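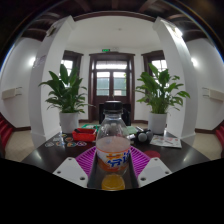 ## Einheit 4: Warum trübe Getränke trüb bleiben (und manchmal nicht)

Liebe Kursteilnehmerinnen und Kursteilnehmer, heute wird es ein wenig physikalisch, aber keine Sorge, wir gehen es gemütlich an und rechnen nur ganz am Schluss.

Trübung entsteht, wenn Teilchen in einer Flüssigkeit das Licht streuen. Bei Fruchtsäften sind das vor allem Zellreste und Pektin, bei Molkegetränken Eiweiß. Wie schnell sich so ein Teilchen absetzt, hängt nach Stokes vom Quadrat seines Durchmessers ab – halber Durchmesser, ein Viertel der Geschwindigkeit. Darum wird homogenisiert.

**Bitte merken:**

- *Sedimentieren:* Schwere Teilchen sinken ab.
- *Aufrahmen:* Leichte Tröpfchen steigen auf, wie bei Rohmilch.
- *Ausflocken:* Teilchen ballen sich zusammen, bei Milcheiweiß gern nahe pH 4,6.

Für die Übung im Juli vergleichen wir die Rezepturen Hilico und Ponico. Ponico enthält mehr Pektin, und Sie werden sehen, wie viel das ausmacht! Je Ansatz nehmen Sie 100 ml, Standzeit bis zu 70 Stunden, dann wird die Höhe des Bodensatzes abgelesen.
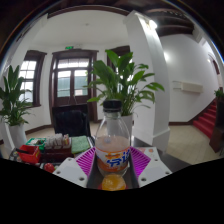

Aus der vorigen Gruppe kam der Einwand, man könne sich das Warten doch sparen und einfach zentrifugieren. Das geht, und wir machen es auch, nur verdichtet die Zentrifuge lockere Flocken, die im Regal stehen bleiben würden. Notieren Sie deshalb bitte beide Werte getrennt.

Zum Nachlesen: Skript Flanis, Seite 112 und 133 (die Herleitung dürfen Sie überblättern). Die Protokolle geben Sie bitte im Raum Bettencourt ab.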